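4.2 Reporting and response

Of the 173 people who completed the survey in Nilldale and Prillside, 118 said they had been insulted or threatened in public over their religion at least once in the past year. Most of these incidents took place on buses, in store lines, or in parking lots. Only four people had filed a police report, and three of those four lived in Prillside, where the mosque keeps a list of officers who can be called directly.

The reasons given for not reporting were much the same in both towns. Respondents said the event was too small, that they did not know the name of the person who had insulted them, or that an earlier complaint had gone unanswered. Several women who wear a headscarf said they had stopped thinking of remarks from strangers as something that could be reported at all. This agrees with Khondokar's earlier interviews with Muslim store clerks, in which verbal abuse was usually described as part of the job.

Online abuse was handled differently. Respondents under thirty tended to block the account and take a screenshot, often sharing it with family. Older respondents more often left the platform. Neither group expected the company to act, and few had read its rules on religious hatred.

Local news coverage did not match these accounts closely. The Nilldale paper ran stories on vandalism at the prayer hall but none on harassment of individuals during the same months. Siddiqui argues that property damage is easier to cover because it leaves something to photograph.

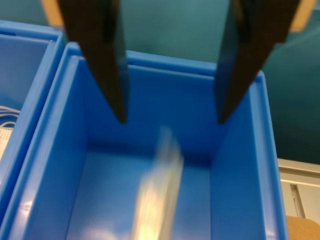
Figure 3. Blue plastic storage bin and two dark gripper fingers.

Interview respondents were also asked who they told first. A spouse or sibling was the most common answer, followed by a friend from the mosque. Teachers and employers were rarely named, even when the incident had happened at school or at work. We return to this point in Section 5, where we compare the two towns' school complaint procedures.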